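Workshop > Old Computers > Questions I Get Asked

Questions I get asked about fixing up old desktop towers

I started answering these one by one over email and it got out of hand, so now they live on a page. I fix up old office computers in a small shop in Trukville, mostly machines that came out of front desks and back rooms and would otherwise go in the dumpster. I am not a certified anything! I learned from Laurier Friesen, who let me sit at the end of his bench for a whole winter and wreck things, and then from wrecking more things on my own. If you know better than me on any of this, write and tell me.

Where do you get them all?

Offices, mostly. Somebody replaces every desktop on a floor at once and the old ones sit in a hallway until somebody else trips over one. I got 80 from a single place in May (they asked if I had a truck, I said yes, and then I had to go and borrow a truck). A few come in from people clearing out a parent's house, and those I take slower, and I always ask about the drive before I do anything at all.

What do you do first when one comes in?

Unplug it. I know it's already unplugged, it came in the back of a car, but if I've had it running to see what it does, the cord comes out before the panel comes off. Then I hold the power button in for a few seconds to drain what's left. Then I lay it down on its side and vacuum the outside, and only after that do I open it. Ginette Caron, who shares the shop with me and does very clean upholstery work about ten feet from my very dirty computers, would like me to add that the vacuuming should happen outdoors. Fine. Outdoors.

Do I really have to lay the case on its side?

You don't have to, but please try it once. Working on a standing tower means everything you're taking out is hanging off a wall, and screws drop straight down behind the board and you never see them again. Lying down, gravity is on your side and the board is like a little table in front of you.
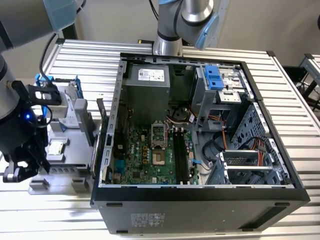 Memory is the easiest thing to start on, and I tell every beginner to take it out and put it back twice before touching anything else. Push the little clips at the ends away from the stick and it lifts right up. Don't yank it, don't rock it side to side, and hold it by the edges. On the Dell I've got open, both black slots are already empty, and they sit right next to the processor socket with enough room to get your fingers in, so it's a good layout to practice on. When the stick goes back in there's a notch that only lines up one way. If you find yourself leaning on it with your whole arm, stop and turn it around.

How do I know which way the processor goes in?

There's a mark on one corner of the chip and a matching mark on the socket, usually a tiny triangle or a missing corner, and a lot of the chips have notches along the sides too. Line those up and set it down. You don't press it. You lower it like you're putting a sleeping kid in a crib, let go, and then bring the bracket over the top and hook the lever. The lever will feel stiffer than you want it to and it may creak a bit. I still make a face every time!

Is it bad to leave the socket open?

It's not great for long. Dust and crumbs can get in there, and on the kind with pins in the socket, one dropped screwdriver will bend a row of them and that's your afternoon. I open it when I'm ready to work on it and I close it when I go to lunch. If you have the plastic cover that came with the board, keep it in a drawer forever. Laurier has a coffee can full of them and he will give you one if you ask nicely.

Can bent pins be fixed?

Sometimes. A mechanical pencil with no lead in it fits over the big ones on older chips, and for the fine ones in a socket I use a sewing needle and a magnifier and I hold my breath. I've saved 5 boards that way and lost more than that, and I'd say don't even start if you've had coffee.

Do you wear one of those wrist straps?

I do now. For years I just touched the metal of the case before I picked anything up, and I got away with it, or I think I got away with it. The trouble with static is you can hurt a part without killing it and then it acts strange for months and you blame the software. The straps cost very little. Clip it to bare metal on the case, paint doesn't count.

What about the power supply? Can I open it up and clean it?

No. Please don't. Everything else in these machines I'd let a careful twelve-year-old handle, but there are parts in the power supply that can hold a charge after the cord is out and it can hurt you badly. Blow the dust out through the grille with the thing unplugged, hold the fan still with a chopstick so it doesn't spin like crazy, and if it still smells or rattles, replace the whole unit. Read the label on the old one before you order, and check the shape too. Office towers are terrible for using odd shapes.

How do you remember where all the wires go?

I don't! I take pictures with my phone before I pull anything, then another one after every couple of plugs, and I still sometimes end up with a connector in my hand and no memory of it. The big ones are fine, they only fit where they fit. It's the tiny ones for the front buttons and lights that get you. I wrap a bit of masking tape around each one and write on it. Colors help a little, but don't trust them between brands, or even between two models from the same brand.

Is it worth putting a new drive in something that old?

Yes, a hundred times yes. If you only spend money on one thing, spend it there. An old spinning drive is the reason most of these feel slow, and swapping in a solid state one makes people think I did something clever. You may need a bracket to make the small drive fit the big bay. I've also used double-sided tape, and I'd do it again, because a solid state drive has nothing moving in it and doesn't care how it's held.

How much memory should I put in?

For email and bank stuff and watching videos, 8 gigs is fine. More is nicer if the board will take it, and you need to look that up for your exact board before you buy anything. I keep a box of tested sticks in the shop marked by size. I also keep a box marked Li, which is the name I scrawled on it one night for reasons I can't reconstruct, and it's all the sticks that passed once and failed once. Don't let me sell you anything out of the Li box.

How do you keep the parts from getting mixed up?

Trays. I was so stubborn about this. I used to put everything in one soup bowl, and then a friend who runs a bike shop over in Masik showed me how they lay parts out in the order they come off and I felt like an idiot. So now whatever comes out of the machine goes right beside the machine, larger pieces standing up where I can see them, and nothing from a second computer is allowed on the table until the first one's done. Screws go in an egg carton. Case screws and drive screws look like the same screw and they are not the same screw!

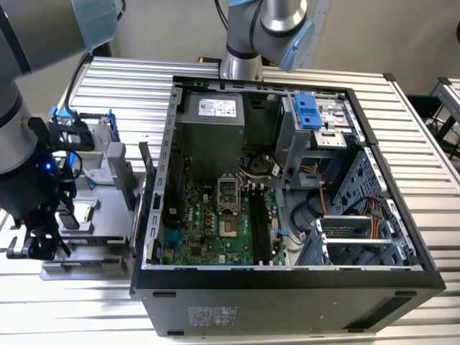
What do you clean the inside with?

A soft paintbrush and air. That's nearly all of it. For the old paste on top of the processor I use rubbing alcohol and coffee filters (they don't shed like paper towels do), and I go slowly around the edges. For the fan blades I use cotton swabs. If the machine lived with a smoker there's a sticky brown film over everything, and I'll be straight with you, I sometimes just pass on those.

How much paste do I use?

A pea. Smaller than you think a pea is. Don't spread it with your finger.

It won't turn on after I put it back together. What did I do?

Probably nothing terrible. Go back and push on every power plug, especially the smaller one near the processor that everybody forgets. Take the memory out and put it back in. Try it with one stick only. Look for a loose screw under the board. If the fans spin and the screen stays black, check that you've plugged the monitor into the right place, and don't laugh, I drove out to Povo once for exactly that. If it beeps at you, write down the pattern and look it up for your model.

Will you fix mine?

Maybe! Bring it by after 2 in the afternoon, bring the power cord if you've got it, and write your name on a piece of tape and stick it on the case. I'll look at it for free and tell you what I'd do. I don't do laptops. I don't do printers either, and Ginette says to stop asking her when I'm out, she'll only try to sell you a chair.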